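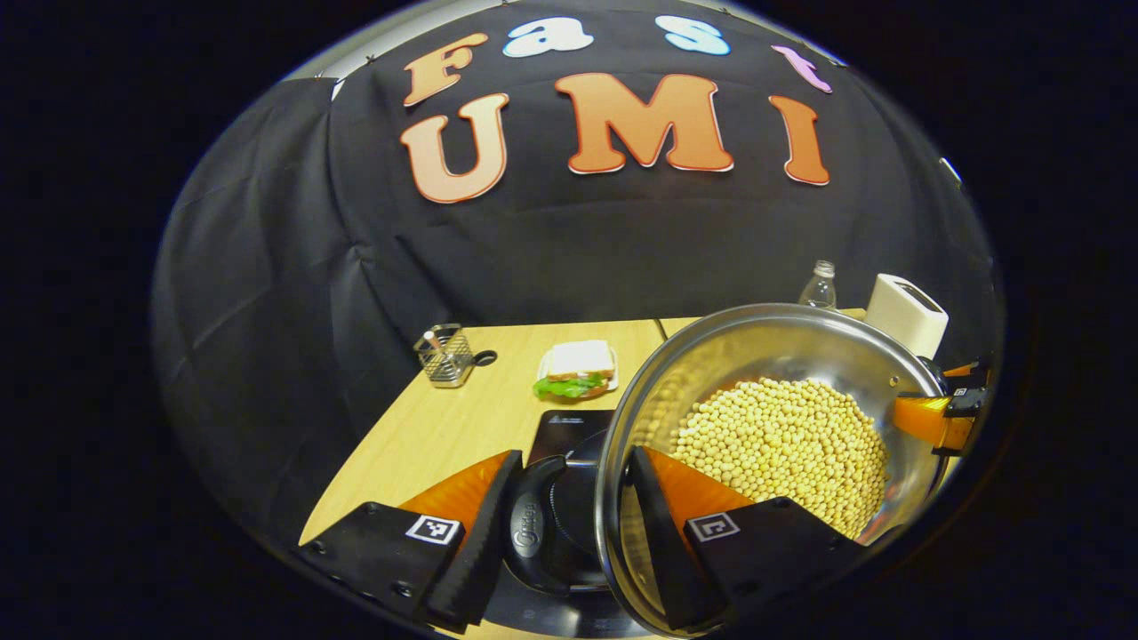
Elínborg Snorradóttir wrote in after the last issue to say the club page made it sound like we only do the fun part, and could somebody please print what the kids do between competitions. Her words, more or less: my son comes home talking about beans and I have no idea if he's joking.

He isn't joking. So, robotics club, spring update, written fast before the office closes.

We have 18 students signed up this term, split over three teams – Drolex, Rarnham and Usman. They picked the names, don't ask me. The project for all of them is kitchen tasks. Pick up, carry, pour, put down. Sounds easy. A full pot is a different animal from a wood block, it swings and the weight moves, and the grip that worked fine on Monday's block – sorry, on the practice block – is not the grip you want on a steel rim. Most of April went into that.

Each run gets done by hand first, with the hand-held grippers, and recorded. Then the recordings get sorted. Bad ones out, good ones labeled, and labeling is slow and nobody's favorite. Rarnham is ahead on this. Drolex had to throw out a whole afternoon becuase the file names were wrong, and they took it pretty well. The target is 800 clean runs before the end of May. We are not there yet. 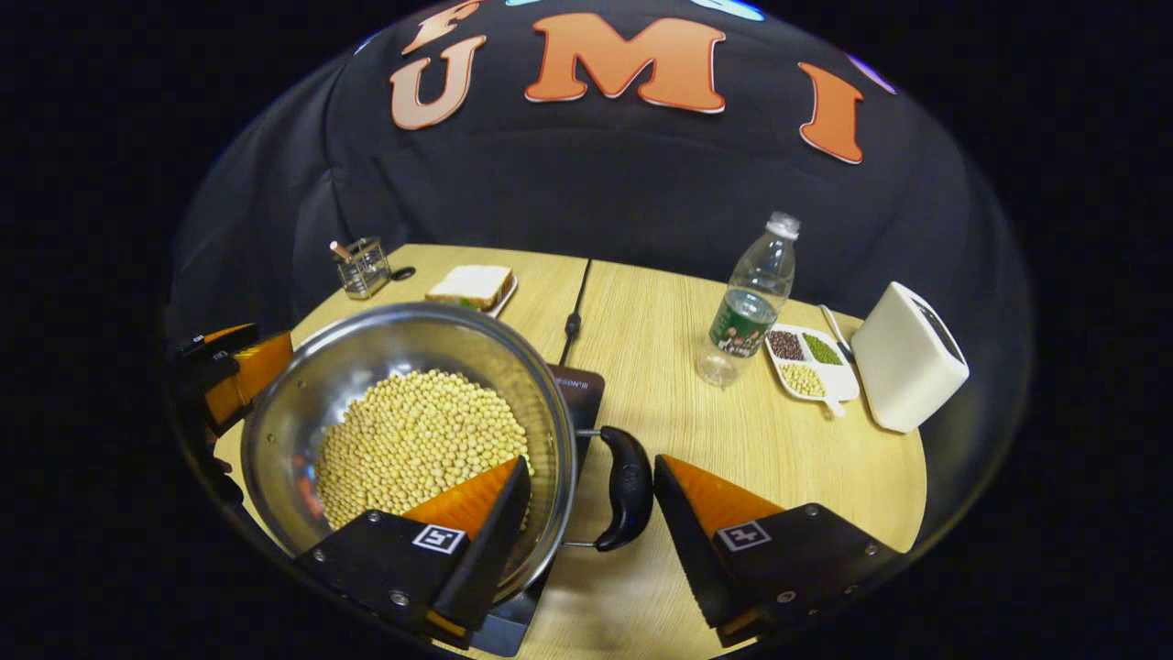 Scoring for the May meet is the other thing parents ask about. Judges look at three things: did the pot get where it was supposed to go, did anything spill, and how long it took. Spills cost the most. Teams can use whatever dry food they like as the load, and ours has been soybeans in the steel pot, with the red and green beans kept apart in the divided tray next to it. Please do not send rice. We tried rice at the winter open house and were sweeping for a week.

Software side, Usman's group is rewriting the part that lines up the two grippers in time. Both have to agree on when a lift starts or the training data is junk. Two of the older students have taken this over completely and I mostly bring snacks.

Things we need:
A ride for 6 students to the Hiltus meet, there and back.
Extension cords, the heavy kind.
Permission slips. Still missing a few, you know who you are. They are due April 30, 2019, at the front desk, no exeptions this time.

Parents who want to watch a practice are welcome any time, just come in quietly if a run is going.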